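# How Does a Brick Wall Stay Up?

A page for young builders, by Paweena Somboon 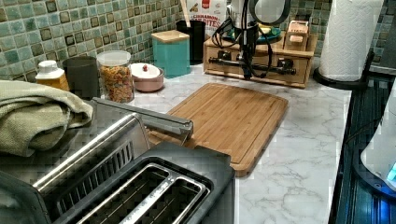 Darkach Junior, Issue 4, page 12

Have you ever built a tower from toy blocks? You put one block on the other, and again one more, and then your little brother walks past and everything falls down. A real brick wall is also made of blocks, but you can lean on it and it does not fall. Why is it so?

## First, what is a brick?

A brick is made from clay. Clay is a kind of sticky earth. The workers press it into a shape like a small box, let it dry, and put it into a very hot oven called a kiln. In the kiln the clay changes and becomes hard. After this it will never be soft clay again, even if it rains on it for many years.

A brick is small enough that a bricklayer can hold it in one hand. The other hand is for the trowel, a flat tool with a pointed end.

## The gray stuff in the middle

Between the bricks there is mortar. It is mixed from sand, water and cement, and sometimes also lime. When it is fresh it looks like thick porridge. Please don't taste it and don't touch it - wet mortar can burn your skin.

Many people say that mortar is glue. This is a little bit true, because it holds the bricks together. But it has another job too. Bricks are never perfectly flat. If you put them dry one on the other, they touch only in a few points and they rock. The mortar fills all the little gaps, so each brick has a soft bed to sit on, and then the bed becomes hard.

## The secret is in the pattern

Go outside and look at a brick wall near your home. Find one of the thin lines that go up between two bricks. Does the line continue straight up to the top? In most walls it does not. It stops at the next row, because there a brick is lying across it.

This way of putting bricks is called a bond. Every brick sits on two bricks below it, and it shares its weight between them. Those two share it with three, and so on down to the ground. If all the lines were one above the other, the wall would be like many thin towers standing side by side, and a crack could run from the top to the bottom very easily.

## How many bricks?

When our writer Tarek Badawi visited the town of Paisan, the bricklayer Souad Ait Brahim was building a garden wall there. She used 857 bricks for it. For a small house you need many more, and the garage alone can take roughly 2000.

"I check with the level after each row," she told him. "If the first row is wrong, all the others will be wrong also."

## Try it yourself

You need sugar cubes, a plate and some thick icing.

1. Build a wall of 4 rows with all the cubes exactly one above the other. Use no icing.
2. Push it softly with one finger, near the top.
3. Build it again, but move every second row by half a cube.
4. Push again. Which wall was stronger?
5. Now build the second wall with icing between the cubes and leave it until the next day.

Draw your walls and write down what happened.

## Words to remember

**Kiln** - a very hot oven for bricks and pots

**Mortar** - the mix between the bricks

**Bond** - the pattern in which bricks are laid

**Course** - the builder's word for one row of bricks

On the next page: Boonsong Meesuk explains why roofs have a slope.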